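Sock Yarn and Knitted Pieces: Frequently Asked Questions

Answers to what people ask us most at the Itholm shop counter and by email. If your question is missing, write to Xuân Hoàng, who handles the inbox every day except Wednesday.

How much yarn do I need for a pair of socks?
One 100-gram skein is enough for most adult pairs. For long legs or large feet, buy a second skein from the same dye lot. Leftovers can go into cuffs and toes.

Which yarn lines do you carry?
Virkar is our plain sock yarn, a wool and nylon blend. Bromel is the speckled and self-patterning line. De Luca is a softer wool with no nylon. We suggest De Luca for mittens and hats and don't recommend it for heels.

Can I mix lines in one project?
You can mix Virkar and Bromel freely. They are the same thickness and wash the same way. Mixing either one with De Luca means the whole piece has to be washed by hand.

Why does my speckled yarn look different from the sample?
Speckles are put on by hand and land differently on every skein. If you want two socks that look close, wind the skein into two balls and start both from the same end of the dye run. They still won't be identical. 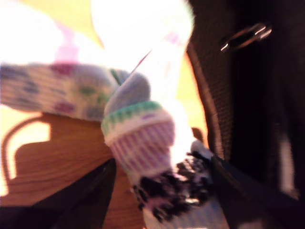 How should I wash knitted socks?
Turn them inside out and wash cold on the wool cycle with a mild detergent. Dry them flat. Skip the dryer and fabric softener.

Do the colors bleed?
Dark purples and reds may release some dye in the first wash. Wash them alone until the water is clear.

My cuff is too loose. Can it be fixed?
Usually. If the sock was knit from the cuff down, the cast-on edge can be picked out and the ribbing redone on smaller needles. Kourosh Tabrizi does repairs at the shop and will tell you the price before he starts. Please bring the pair washed.

Do you take returns?
Unwound skeins with the label on can come back within 30 days. We can't take back wound yarn or finished pieces.

Do you sell to shops and classes?
Orders over 500 grams of one color get the class price. Orders over 1,000 grams ship free. Allow 3 weeks for Bromel in larger amounts, as it is dyed to order.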